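Buscar en el repositorio Buscar Búsqueda avanzada

Proyecto de robótica – informe de incidencia y cierre
Entrega: 22 de diciembre de 2023

Resumen rápido. El brazo tenía que acercarse a una estantería, meter la pinza y volver a la posición inicial. En simulación, antes de pasar nada al brazo real. Falló. En la tanda de 80 ensayos, 19 acabaron con la pinza chocando contra el lateral de la estantería. Este informe va sobre esos 19 y lo que hemos podido sacar en claro.

Entorno. Simulador Odovlow con el planificador de Solteck, configuración por defecto salvo velocidad máxima. El modelo de estantería venía en el paquete Nusell que nos dieron en agosto. No lo revisamos. Error nuestro, y el más caro del trimestre.

Qué pasaba. La trayectoria salía bien hasta la fase de aproximación. Luego el planificador recortaba por el lado izquierdo como si ahí no hubiera nada, el dedo tocaba el montante y el controlador seguía empujando. Sin parada. El par subía hasta saturar y el ensayo se quedaba colgado hasta el timeout. En el registro salía "objetivo no alcanzado" y nada de colisión, por eso tardamos tanto en darnos cuenta.

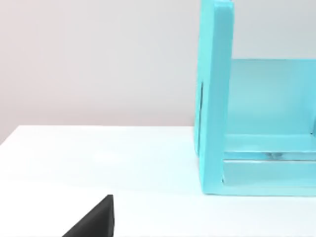 ¿Por qué el planificador no evitaba el lateral de la estantería?
Porque la malla de colisión era más estrecha que la malla visual. El montante se dibujaba con todo su grosor pero para el planificador terminaba antes, 3 cm antes según lo que medimos en el editor. El motor de física usaba la visual, el planificador la otra.

Primera hipotesis (descartada): calibración de la pinza. Repetimos la calibración, mismos fallos. Segunda: el paso de integración. Lo bajamos a la mitad, tampoco. Al final fue activar la vista de colisiones y verlo. Tendríamos que haber empezado por ahí.

Arreglo. Malla de colisión rehecha a partir de la visual, más un margen de seguridad de 2 cm en todo el mueble. También un límite de par en la aproximación – si se supera, el brazo para y retrocede. Repetida la tanda completa: ningún choque con el lateral. Quedan 3 ensayos que no terminan por tiempo, creemos que por el margen, que deja poco hueco para entrar. Sin resolver.

Seguridad. Con el brazo real del laboratorio Pavlović esto habria sido empujar contra un mueble sin parar. Propuesta para el siguiente grupo: no pasar a hardware sin el límite de par puesto y probado aparte. Y que el registro distinga contacto de objetivo no alcanzado, ahora van en el mismo código.

Pendiente:
- revisar las otras mallas del paquete, solo hemos mirado la estantería
- probar un margen menor
- subir los registros de la primera tanda, faltan los últimos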